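Rernora bench frame, set-up guide
Section 4: Fitting the front rail

Do the legs first (section 3). If the legs aren't square the rail won't sit, and you'll be back here again.

You need:
- the aluminium rail, the grooved one
- hex key from the small bag
- soft pencil, tape measure
- a cloth

1. Clear the bench top. Swarf and grit scratch the rail, wipe down first.

2. Lay out the long parts and sort them. White ones to one side, not needed untill section 6.

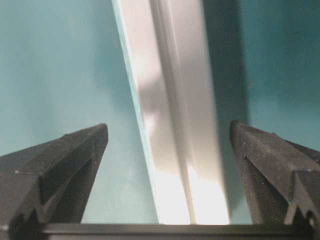
Fig. 4a. Long white part.

3. Check the rail for length. Front rail is 223 mm longer than the side rails, so no real excuse for mixing them up. People do.

4. Run a finger along each groove. Burrs at the cut ends come off with a fine file. Mind your fingers, cut ends are sharp.

5. Drop the slide-in nuts into the groove before you lift. Can't be added later without taking an end off.

6. Lift the rail by its ends, keep it level. Tip it and the nuts run out. 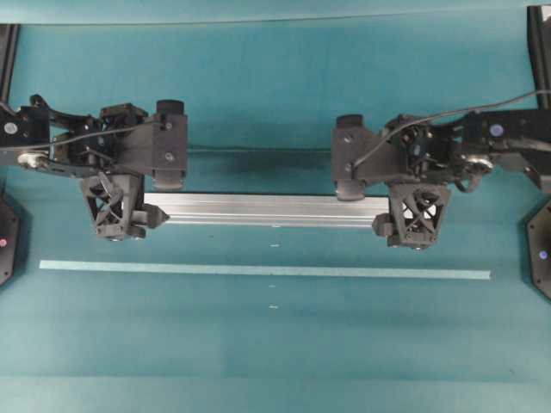 Mikotholm, April 2018

Changes to this section since the March printing: step 5 now comes before the lift, bolt length corrected to 11 mm. Older sheets say otherwise, bin them.

7. Offer the rail up to the brackets. Bolts in finger tight, all of them, then stop.

8. Measure corner to corner both ways. Same figure, carry on. If not, nudge the frame and measure again.

9. Nip up the bolts a bit at a time, working side to side. Don't lean on the key.

CAUTION: no more than 30 kg on the front rail. Not a step, not a seat.

10. Sight along the grooves from one end. Rail should look straight. A bow means one bracket is pulling, slacken it off and start agian from 7.
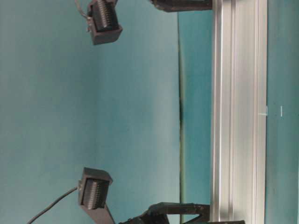

Bisgaard writes that step 9 goes better with a strip of card under each bracket, pulled out just before the last turn, and that on a frame around 200 cm wide it helps to have a second pair of hands for step 7. Fair enough, both are fine.

NOTE: Brekis end caps fit this rail but go on last, after section 6. Push by hand, no hammer.

Next: section 5, side rails.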